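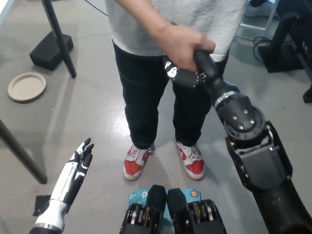 腕を支えるときはどこを持てばいいのでしょう、毎回なんとなく肘をつかんでしまい、あとで関節の角度がずれたような気がして落ち着きません、というお便りを読者の方からいただきました。うちの作業室でも最初のひと月は持つ場所が人によってばらばらで、同じことで何度も首をひねっていましたから、読みながら思わず「わかります」と声が出てしまいました。今回はこのお便りにお返事するつもりで、両腕ロボットの腕まわりの置き方、持ち方、拭き方、締め方を、思いつくままに書いていきます。長くなりますので、お茶でも淹れてからどうぞ。

カテゴリ:作業室の知恵袋 > 機械の手入れ > 腕・手首・手先
最終更新:2019年9月4日
8月掲載 文:Trivutness 作業室だより係

■ まず、持つところのお話

うちでは、手首の円筒になった部分を、上から指をかけて親指を下に回す形で握ることにしています。写真の持ち方がちょうどそれです。水筒を横にして持つときの手つき、と言えば伝わるでしょうか。ぎゅっと力を入れる必要はなく、腕の重みが手のひらに乗ってきたらそのまま受けてあげる、くらいの気持ちで十分です。

肘のあたりを持ちたくなるお気持ちはよくわかります。太くて丈夫そうに見えますし、体にも近いのでつい手が伸びるんですよね。ただ、うちの機械の場合は肘から先のところどころに隙間があって、中の部品がのぞいています。指を入れてしまうと、腕が少し下がっただけで挟まれます。私も一度、人差し指の爪の横をつねられて、しばらく絆創膏のお世話になりました。ですから、見て「ここは開いているな」と思うところには指をかけない。これだけは新しく入った人にも最初にお話ししています。

それから、手先の指を握手のように持つのもやめておきましょう。細い指の関節に腕全体の重さがかかるのは、見ているだけで気の毒になります。

電源が入っているあいだに腕へ手を伸ばすのは、取扱説明書で手動誘導や教示の手順として認められている場合だけにしてください。その場合も非常停止のボタンを手の届く側に置き、もう一人にそばについてもらいます。点検や掃除のときは電源を落とし、元から切って、残った電気が抜けるまで待ってから始めます。待ち時間は機種ごとに違いますので、お手元の説明書の数字に従ってくださいね。

■ 電源を切る前の「お休みの姿勢」

腕によっては、電源を切ると支える力が抜けて、すとんと下がります。ブレーキ付きの機種なら止まってくれますが、ブレーキがあるつもりで切ってみたら肩にはなかった、という話も聞きます。お使いの機種がどちらなのか、関節ひとつずつ確かめて、紙に書いて架台のそばに貼っておくのがおすすめです。

うちでは電源を切る前に、かならず両腕を低いところへ下ろしておきます。肘を軽く曲げて手先が何にも触れない姿勢で、作業室ではこれを「お休みの姿勢」と呼んでいます。名前をつけてしまうと便利なもので、帰りがけに「お休みにした?」「したよ」で話が済みます。

どうしても腕を上げたまま切らなければならないときは、二人がかりです。一人が手首を支え、もう一人が電源のところに立ちます。声をかけるのは支えている側。「持ちました、切ってください」と言い終わるまで、電源側の人は手を動かしません。単純な決まりですけれど、これを決めるまでは「切っていい?」「え、もう切ったの?」というやりとりが本当にあったのです。

下にはやわらかいものを敷きます。うちで使っているのは古い座布団に綿のカバーをかけたものです。毛足の長い毛布は指先に繊維がからむのでおやめください(からんだ繊維をピンセットで取る作業は、編み物をほどくのに似ていて、嫌いではないのですけれど)。

■ 机の高さと、立つ場所

机の高さは、うちでは700ミリにそろえてあります。以前はもう少し高い机を使っていて、腕を伸ばすたびに天板の縁に肘が当たりそうになり、動きのほうを直したり、架台の位置を変えたり、ずいぶん遠回りをしました。結局、机の脚を短くしたらあっさり片づいたのです。機械を机に合わせる前に、机を機械に合わせられないか一度考えてみてください。木工の道具がある作業室なら半日仕事です。

天板の色は、つやのない灰色が気に入っています。白い天板だと照明の照り返しがきつく、小さなねじを落としたときになかなか見つかりません。塗り直すときは400番の紙やすりで軽く足つけをしてから、薄く二度塗り。ふちは丸めておくと、ケーブルがこすれたときに傷みません。

腕の届く範囲には、床に養生テープで線を引いておきます。線の外から腕の動きを見て、用があるときだけ線の中に入る。あたりまえのようですが、線がないと人はじわじわ近寄っていくものです。面白そうに動いていると、なおさらです。床のテープは角からはがれてきますから、角を斜めに切って貼ると長持ちします。

線の中に入るときの服装も少しだけ。裾のひらひらした上着、首から下げた名札、長いイヤホンのコードは外してから入りましょう。靴はつま先の覆われたもので、ひもは短めに結んでおきます。夏場はついサンダルで来てしまう人がいるので、うちでは入口に運動靴を置いて、履き替えてもらうようにしました。

■ ねじの見回り

関節のまわりに、ぐるりと輪のように並んだねじがありますよね。あれは眺めているぶんにはきれいなのですが、動かしているうちに一本だけ緩むことがあります。うちでは週に2回、朝いちばんに見回りをします。

見回りといっても、全部をレンチで回すわけではありません。最初に正しい力で締めたあと、ねじの頭から周りの部分にかけて、細いペンで一本線を引いておくのです。線がまっすぐつながっていれば動いていない。ずれていたら緩んでいるかもしれない。ペンは黒い外装なら白か黄色が見やすいです。前に赤で引いたことがあるのですが、夕方の照明の下ではさっぱり見えませんでした。

緩みを見つけても、その一本だけをえいっと締めるのは待ってください。輪になったねじは、対角の順に少しずつ締めていくのが基本です。お鍋の蓋を片側だけ押さえると反対側が浮いてくる、あの感じを思い浮かべていただけるとよいかと思います。締める強さは説明書にある値をトルクレンチで合わせます。手の感覚に自信のある人ほど締めすぎますので、これはもう道具に任せましょう。

うちで使っている腕はBroltachの古い型で、手首の外周のねじがとても小さいのです。頭をなめてしまうと本当に泣きたくなります。小さなねじには、先の傷んでいないレンチを一本だけ別に用意して、ほかの用事には使わないこと。うちではその一本に毛糸を巻いてあります。毛糸が巻いてあると、なぜか誰も缶のふたを開けるのに使いません。

緩み止めの液を使うかどうかは、説明書に指定があるねじだけにしています。樹脂の部分につくと傷むことがあるので、爪楊枝の先にちょんと取って、ねじのほうへ塗ります。容器から直接たらすのは、どんなに器用な方でもおすすめしません。

外したねじの置き場所には、製氷皿が便利です。仕切りごとに「手首・外」「手首・内」「肘」と書いた紙を敷いて、外した順に入れていきます。磁石のついたお皿も試しましたが、ねじがくっつき合って、どれがどこのものかわからなくなりました。うちの部品棚では手首の外周ねじに547という番号をつけていて、製氷皿の紙にもその番号を書いています。番号に意味はなく、前の棚からそのまま引き継いだだけなのですが、変えるとかえって混乱しそうで、そのままになっています。

■ 外装を拭く

黒いつや消しの外装は、指の脂が白っぽく残って目立ちます。毎日触るものですから、気になりますよね。

うちのやり方はこうです。まず、やわらかい刷毛でほこりを払う。上から下へ、隙間のところは内側から外へ。次に、水をかたく絞った布で拭いて、すぐに乾いた布で追いかける。それでも残る脂には、薄めた中性洗剤を布のほうにつけて、同じように拭きます。霧吹きを機械に向けるのは厳禁です。私は一度だけ、窓を拭く勢いでしゅっとやりかけて、隣にいた人に手首をつかまれました。

白い文字や印が印刷されているところは、こすらず押さえるように。アルコールで拭いたら文字の端が薄くなってしまったことがありました。どうしてもアルコールを使うときは、見えない場所で試してからになさってください。

つやのある白い外装のほうは、眼鏡拭きがとてもよく合います。新しいものを買わなくても、引き出しの奥に何枚か眠っているのではないでしょうか。うちはそれを集めて籠に入れてあります。洗うときは柔軟剤を使わないでくださいね、拭いたあとに筋が残ります。

隙間の奥に見える板やばねのようなところは、刷毛の毛先が届く範囲でやめておきます。エアダスターで吹き飛ばすと、ほこりが軸受けのほうへ入っていくことがあるのです。奥が汚れているときは、掃除機の細いノズルを少し離して当て、刷毛で浮かせたものを吸い取ります。ノズルの先にストッキングをかぶせておけば、万が一ねじを吸っても網のところで止まってくれます。これはお裁縫をする方なら、落とした待ち針を拾うのにも使えますよ。

■ 指先のお手入れ

物をつかむ指先は、いちばん汚れて、いちばん早くくたびれるところです。ゴムのような素材の指先なら、湿らせた布で拭いて乾かすだけで、つかむ力がずいぶん戻ります。滑るようになったからといって、いきなりつかむ力の設定を上げないで、まず拭いてみてください。うちではこの順番を守るようになってから、交換の回数が減りました。

ひび割れや、表面がてかてかしてきたのは替えどきの合図です。片手だけ新しくすると左右で滑り方が違ってしまうので、両手同時に替えています。外した指先のうち傷みの少ないものは、袋に入れて予備に。袋には替えた月を書いておきましょう。「8月・右・まだ使える」くらいの走り書きで十分役に立ちます。

指を開いたり閉じたりして、途中で引っかかる感じがするときは、糸くずを疑います。軍手の繊維がいちばん多く、その次がセーターの毛。うちの作業室では、腕のそばで軍手を使うのはやめました。どうしても手袋が要るときは、毛羽の出ないぴったりしたものを選びます。

つかむ練習に使うものは、軽くて壊れてもかまわないものから始めるのがよいと思います。紙皿、空き箱、丸めたタオル。紙皿は縁が立ち上がっているので、指のかかり具合を見るのにちょうどよく、へたったら捨てられます。陶器のお皿は、紙皿で何日も続けてうまくいってからにしましょう。

■ ケーブルの始末

ケーブルは、短いと引っ張られますし、長いと踏まれます。うちでは、腕をいちばん遠くまで伸ばした姿勢で長さを見て、そこに握りこぶしひとつ分のたるみを足したところで留めています。

留めるのは面ファスナーの帯が扱いやすいです。結束バンドは安くて強いのですが、締めすぎますし、切ったあとの角で手を引っかきます。どうしても使う場合は、爪切りで根元ぎりぎりに切ると角が残りません。ハサミではなぜか、うまくいかないのですよね。

余った分は、ゆるい輪にして架台の脇へ置きます。きつく巻くと、巻き癖がついて次に伸ばすときに跳ねます。八の字に巻くと癖がつきにくいと教わって、それ以来ずっとそうしています。床を横切らせるしかないところには、かまぼこ形のカバーをかぶせるか、せめて人の通り道に直角に渡してください。斜めに渡っているものは、思いのほかつまずきます。

両端には同じ色のテープを巻いておきましょう。机の下にもぐって「これ?」「違う、その隣」とやる時間が、ぐっと短くなります。色が足りなくなったら、同じ色を二本巻いたものを新しい色とみなせばよいのです。

■ がたつきの確かめ方

お便りの方が気にしていらした「角度がずれたような気がする」というお話にもお返事しておきますね。

電源を切って、お休みの姿勢にしたまま、手首を軽く持ちます。上下にほんの少し、それから左右にほんの少し。こつ、こつと手に伝わるものがあるかどうか。あるとしたら、どの関節から来るのか。もう片方の手を関節のそばの外側にそっと添えていると、音より先に指でわかります(隙間には入れないでくださいね)。左右の腕で比べてみると、違いがよくわかります。

がたつきがないのに角度だけずれているようでしたら、原点合わせをやり直します。手順は機種ごとに違いますので、ここは説明書をお手本に。ひとつだけ付け加えるなら、合わせ直す前に今の値を書き写しておくことです。画面を写真に撮っておくのでもかまいません。前の値が残っていれば、うまくいかなかったときに戻れます。

がたつきがあって、ねじの線もずれていないときは、中の部品がすり減っているのかもしれません。そこから先は、私たちはもう開けません。Nondhamさんに箱ごと送って見てもらっています。送るときの箱ですが、買ったときの箱と中の詰め物は、どうか捨てないでおいてください。場所を取るので畳んでしまいたくなりますが、あの形にくり抜かれた詰め物は、あとから作ろうとするとたいへんな手間なのです。うちでは箱の中に季節外れの道具をしまって、箱そのものに居場所をあげています。

■ グリスのこと

うちの機種で自分たちが差してよいのは、外から届く二か所だけです。グリスは指定の品をKwiatkowskiの店で小さなチューブで買っています。大きな缶のほうが割安とはいえ、開けるたびにほこりが入りますし、使い切るころには何年も経っています。

塗る量は、米粒ひとつ。はみ出したら、はみ出した分は綿棒で取ってしまいます。たっぷり塗ると、動くたびに外へ出てきて、そこにほこりがつき、黒い粘土のようになってしまいます。古いグリスの上に違う種類を重ねるのもいけません。チューブに腕の絵でも描いておくと、自転車用のものと取り違えずにすみますよ。私の絵は大根にしか見えないそうですが、用は足りています。

■ 帳面をつける

手入れをした日は、ノートに一行書きます。「右手首、線ずれなし。指先拭き」「左肘、少し音。様子見」。それだけです。立派な表を作ったこともありましたが、欄が多いと書くのが億劫になって、三日で白紙になりました。いまは普通の大学ノートに紐で鉛筆をぶら下げて、架台の横に吊ってあります。

あとから読み返して役に立つのは、「様子見」と書いた行です。様子見が同じ場所に三つ並んだら、時間を取って調べる。うちではそういう約束にしています。

■ お便りの続き

このページを載せたあとで、机の脚を短くするときの切り方を知りたい、というお尋ねもいただきました。四本いっぺんに切ると、たいていどれかが短くなります。一本ずつ、同じ当て木を使って印をつけて、少し長めに切ってから紙やすりで合わせてください。金属の脚の場合は、切るよりも足先の高さ調整ねじを探すほうが先です。床に這いつくばって見たら、うちの机にもちゃんとついていました。

腕のカバーを手縫いされた方からは、型紙の問い合わせを受けています。ほこりよけとして、使わないあいだにかぶせるものですね。うちのは古いシーツをまっすぐ縫っただけの筒で、口に平ゴムを通してあります。電源が入っているときは必ず外し、外したカバーは操作する人の椅子の背に掛けておきます。型紙というほどのものではありませんが、寸法を測り直したら、この欄の下に書き足しておきますね。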